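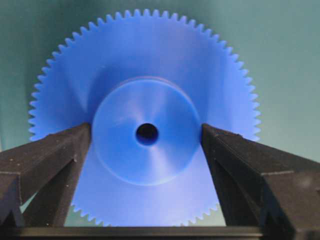 **Zanis Group — Grasping & Assembly Bench**

March 10, 2025

Long one today, but a good one! Ran the hub-first approach on the big blue spur gear, the one with the little bore, and let the policy trained on 165 demos line itself up from the wrist view alone. With a fingertip on either side of the boss it looks so tidy that I kept stopping to admire it. Final count over 200 trials was 12 missed grasps, against 39 with the old rim grasp (same gear, same start poses).

Ashton thinks most of the misses come from the glossy web — highlights pulling the center estimate over — and I'm inclined to agree, though I'd like Pornthip to look through the logs before we touch the lighting. Still to do: rerun with the wrist exposure locked.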